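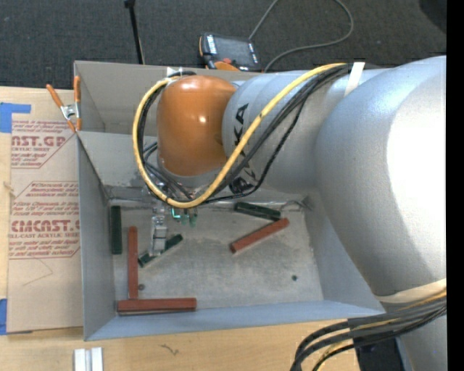
A KUKA arm over the parts bin, with red and green bars inside

Can an arm like this sort mixed bars in a small shop?
Posted by Dravska, Monday

Hello all. I work in a small shop where we cut bars for furniture fittings. At the end of each shift we have a bin of about 200 bars in two colors, and one person must sort them by hand. It is a dull job and nobody likes to take it. My boss has seen an offer for a used industrial arm and now he asks me if it could do this chore. The bars do not lie in order. Some are flat against the wall of the bin, some lie at an angle to each other. Is this possible today, or do we still need a person? Please excuse my English.

Zota
Yes it is possible. Buy a good camera and it will work.

Mac Suibhne
I would be more careful than the reply before me. To tell red from green is the easy part, a cheap camera can do it in good light. The difficulty is the picking. Look at the green bar which is parallel to the left wall in the picture. If a bar is really tight to a wall, the fingers have no room on one side, and the arm must first push the bar away. We had this same problem with our bin at work. We solved most of it with a wider bin and narrower fingers, but still we had a person come every 20 minutes to free the stuck ones.

Please think also about the cables. On our arm the loop at the wrist was caught on the bin corner two times in the first month. And you will need a safety fence, which your boss maybe did not count in the price.

For one bin per shift I would keep the person. If you have several bins per day, then ask for a trial with your own bars before you pay.

Trustora
Can you not keep the colors apart when you cut them? Two bins, no robot.

Contact us | Copyright | Back to top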